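Forum > Word Games > Rules, Variants & Home-Made Sets

Letter distribution for a rolled-block game (Mestellow variant)

Brenda Mansilla
I am revising the letter distribution for a home-made block game and would like the math checked before I relabel anything.

Rules, for those who haven't played Mestellow the way our group plays it. The set is 40 blocks in a bag. On your turn you draw 17, roll them, and build a crossword grid from the faces that land up. One roll only, no re-rolls. Unused letters count against you. Turn length is fixed by a timer. Blocks go back in the bag after scoring.

The current distribution was inherited from whoever made the first set and has no documented basis. Two complaints come up repeatedly. The first is deals with two vowels or fewer, which are close to unplayable. The second is dead faces, meaning numerals and blanks, which the original set carried because it was built from ordinary toy blocks. House rule is that a numeral is dead and a blank is wild. I am fairly sure that is too generous on the blanks.

My proposal is that every block carries two vowel faces and four consonant faces, with no numerals. That fixes the vowel rate at one third. I simulated this by hand with a tally sheet over 100 deals, and 90 of them landed between three and eight vowels, which I consider playable. I would like the other ten to go away.

Y is counted as a consonant throughout.

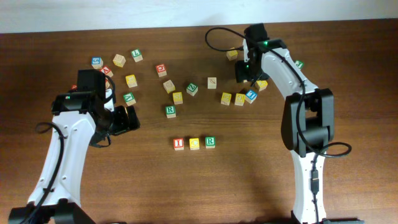 Tamer Najjar
The proposal looks right to me. Two vowels on every block is the even spread, and an even spread gives you the least variation from deal to deal. If some blocks are vowel-heavy and others have none, a bad draw from the bag hurts you before you have rolled. I would leave it at that and spend the effort on the consonants. J, Q, X and Z should share one block so that no deal can contain more than one of them.

prindel
The J/Q/X/Z block is a good idea. The rest of that is backwards.

Take the vowel count over the drawn blocks. If every block has a one-third chance of showing a vowel, the count is binomial with n = 17. Mean 5.67, variance 3.78, standard deviation 1.94.

Now take the opposite extreme, where a third of the blocks are all vowels and the rest are all consonants. (It doesn't divide evenly, ignore that.) The roll contributes nothing to the count and all the variation comes from the draw. That is hypergeometric. Same mean, but the variance is multiplied by the finite population correction, (40 - 17)/(40 - 1), which gives 2.23. Standard deviation 1.49.

So the even spread is the worst case for variation and full concentration is the best. You get the correction because the draw is without replacement. A vowel block in your hand makes the next draw slightly less likely to be one. Rolling has no such memory.

Tamer Najjar
I had to work that through on paper and I accept the numbers. I don't accept the conclusion. With all-vowel blocks a player can read the hand before rolling. You see which blocks you pulled, you know your vowel count, and the roll is reduced to deciding which vowels. That is a different game. Lower variance was never supposed to be the only target.

prindel
Nobody plans anything before the roll, the timer is running. But fine, then go partway. Four-vowel blocks and one-vowel blocks, mixed to hold the same overall rate.

macapagal
We went through this at the Dromport games evening with a smaller set and ended up at a compromise similar to prindel's. Notes from that, in no strict order:

1. Fix the overall vowel rate first and don't touch it afterward. Every time we changed a consonant we were tempted to steal a vowel face for it, and the rate drifted down.

2. E needs more faces than A, but less of a margin than a frequency table suggests. Tables built from running text are inflated by "the" and a few other short words. In a crossword grid you place "the" once at most. Use counts from a word list, where each word is counted once.
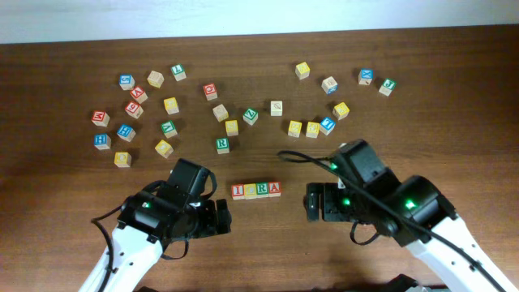 3. Keep U off the Q block. If both are on one block you can never roll them together from it, and that is exactly the pair you want. Put U on several of the vowel-heavy blocks.

4. S should be scarce. It is the most useful consonant in a grid because of plurals, and with too many of them every word gets an S on the end and scores converge.

5. Print the orientation mark on M/W, N/Z and 6/9 if you keep numerals. An underline is enough. We had a long argument over a W.

6. Don't tie letter to block color. People learn it within an evening and start feeling for the paint edges in the bag.

Brenda Mansilla
Thank you, this is what I was after. Replies in order.

prindel: confirmed. I reworked the variance from the general form. If s² is the variance of the per-block vowel probability, the count variance is 17 × (p(1-p) - s² × 16/39). With s² = 0 it gives your 3.78 and with s² = 2/9 it gives your 2.23. The compromise falls between them. Four-vowel blocks at a third of the set and one-vowel blocks for the remainder averages two vowels per block, so the rate holds. s² comes to 1/18, variance 3.39, standard deviation 1.84. That is a smaller gain than I expected for the amount of relabeling.

Tamer: I take the point about reading the hand. It bothers me less than the two-vowel deals do, but it argues against going to the extreme.

macapagal: item 4 surprises me. We have always been short of S.

macapagal
Short of S is the correct state. If nobody is complaining you have too many.

Tamer Najjar
Disagree on 4 as well. Unused letters are penalized in this variant, and S is the letter you almost never get stuck with. Cutting it raises the average penalty for everyone, including the weaker players, who already lose most of their points there. I would cut D and R before S.

prindel
Cheaper fix for the original complaint: leave the blocks alone and change the rule. If a deal shows two vowels or fewer, the player may re-roll all of it once. With the even spread that triggers in fewer than one deal in twenty. No paint required.

Brenda Mansilla
That is the first suggestion I can put in place tonight. It doesn't address nine or more vowels, but those deals are at least playable with a little care, and the penalty is smaller than being stuck with a row of consonants.

Plan for now: keep the even spread, adopt the single re-roll, strip the numerals, and limit blanks to one face in the whole set. J, Q, X and Z on a common block, U elsewhere. S stays as it was until I have score sheets to argue from.
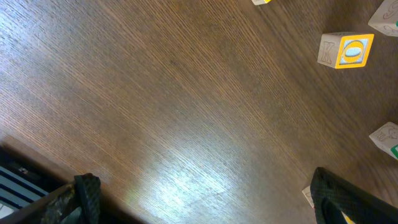
Blocks toward the edge of the table.

macapagal
One question on the Q block. If those four share it, what goes on the other two faces? You need both to be vowels to hold your even spread, and neither can be U. We used E and I. It makes the block much less unpleasant to draw.

Brenda Mansilla
E and I is fine. I had A and O penciled in, but O is already heavy.

Tamer Najjar
Check K and V while you are at it. Both were over-represented in the old set, going by the last sheet you posted.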